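Fonville Annex: Network Equipment Inspection Checklist, Third-Party Supplier Controls
Revision 3. Inspection period: May. Site code 261.

Scope: routers, access switches and cellular gateways supplied under the Sillbridge contract. The Lollar building is inspected separately.

1. Asset register
1.1 Every installed unit listed with model, serial number and country of manufacture. PASS
1.2 No unlisted units in the racks. FAIL
Comment: 2 cellular gateways in rack B are missing from the register. Both carry Sillbridge tags. Register to be corrected before the next visit.

2. Firmware
2.1 Running version matches the approved list. PASS
2.2 Image hash checked against the value received by a separate channel. PARTIAL
Comment: hashes for the access switches were taken from the same download page as the images. Request signed values from the supplier.
2.3 Automatic updates from the vendor cloud turned off. PASS

3. Remote support access
3.1 Supplier accounts disabled when no ticket is open. FAIL
Comment: one account used by Yalçınkaya field support was active with no open ticket. Disabled during inspection. Logs for the account go back 10 days only; retention setting to be raised.
3.2 Multifactor login required on all supplier accounts. PASS
3.3 Sessions recorded and stored off the managed device. PASS

4. Traffic separation
4.1 Management ports on their own VLAN. PASS
4.2 Outbound connections from management VLAN blocked by default. PASS
Comment: one exception, for time sync. Documented and acceptable.
4.3 Smart appliances and guest devices kept off the office network. PASS
Comment: kitchen and break area included in the wireless check. No connected appliances found on the office SSID.

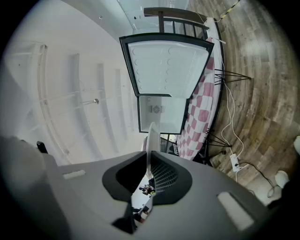
Item 4.3. Refrigerator, door open.

5. Physical
5.1 Rack doors locked, keys signed out. PASS
5.2 Unused switch ports shut down in configuration. PARTIAL
Comment: ports on the upper switch in rack A are unpatched but still enabled.

Result: conditional pass. Items 1.2 and 3.1 must be closed before new Sillbridge units are accepted on site. Items 2.2 and 5.2 carry over to the next inspection.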